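We got to the Larkileck open day at 10 in the morning, half an hour before the doors opened, and there was already a line along the fence. Larkileck makes blankets and stuffed toys in an old brick building by the river. It opens to the public one Sunday in December. Tickets are free but have to be booked, and tours go out in groups of 27.

Our guide was Sheyla Escobar, who has worked in the cutting room for most of her career. She started us in the yarn store, where the cones are stacked by dye lot. Two lots of the same color can look identical on the shelf and still show a line when they are sewn next to each other, so they are never mixed in one order.

The cutting room was the best part for me. Fabric is laid out in layers and left to rest overnight before it is cut. Sheyla said that stretched pile fabric shrinks back after cutting, and the pieces then come up short at the seams. She showed us a card pattern for a bear's ear that had been in use for 30 years. The edges had gone soft and brown.

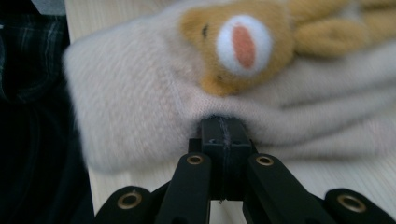
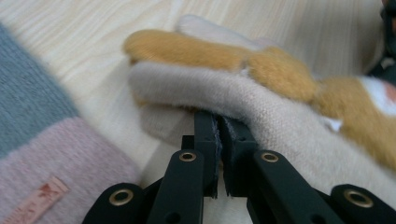 Fuzzy fabric in the first picture, a plush toy on a pale wooden surface in the second.

After that we went upstairs to sewing. The machines were off for the day except one, and a woman was closing the backs of rabbits on it. The last few inches are done by hand with a ladder stitch. I tried it on a scrap and my stitches showed.

Lunch was soup and bread in the canteen, run by Yimer, a bakery from the next street. The soup was fine - the bread was very good. It had sold out when we went back for more.

The shop is by the exit and takes cards. Seconds were in bins near the door, most of them with a crooked seam or a small fault in the pile. I bought a gray throw and a bag of offcuts.

Parking on site is limited to 100 cars and it was full when we left. The Plerkano lot on the other side of the bridge had plenty of room, and the walk is flat. The stairs to the sewing floor are steep, but there is an elevator if you ask at the desk. Booking for next year opens in the fall.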